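Subject: Re: [grippers] fingertips for small parts, Puluven or Lumenta?

On Saturday, September 17, 2022, Ehsan Khokhar wrote:
> Has anyone tried the Puluven fingers on memory modules?
> Ours keep slipping at anything under 70 per cent force,
> and I don't fancy cracking a board.

Hi Ehsan, hi all,

Yes, I've been at it all week! We've got both sets here and I've been swapping them on the same arm, with an old desktop tower on its side as the victim (the Lumenta ones have been fitted since April, so they're a bit worn, to be fair). The Puluven pair grip better, but they're fatter at the tip and you really notice it once you go down near the RAM slots.
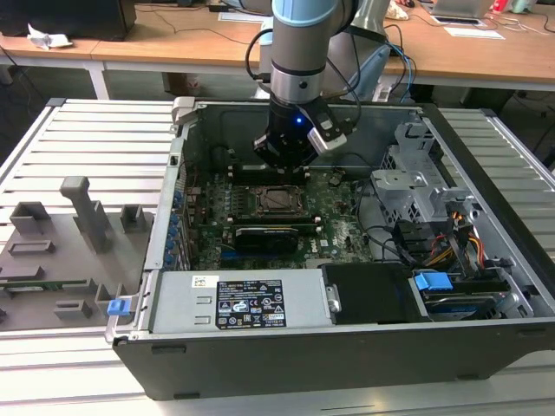
Ehsan wrote back off-list that he'd worry less about the width and more about the approach, and that he comes in dead straight for the last 2 cm with the speed right down. I tried it this morning and I'm a convert – far fewer bumps.

The wrist camera still loses the slot edge in poor light, so I've put the exposure up and I'm running roughly 200 more tries tonight on the Plitota controller. Will post the numbers. Does anyone have a spare set of the thin Uveck tips I could borrow?

Cheers all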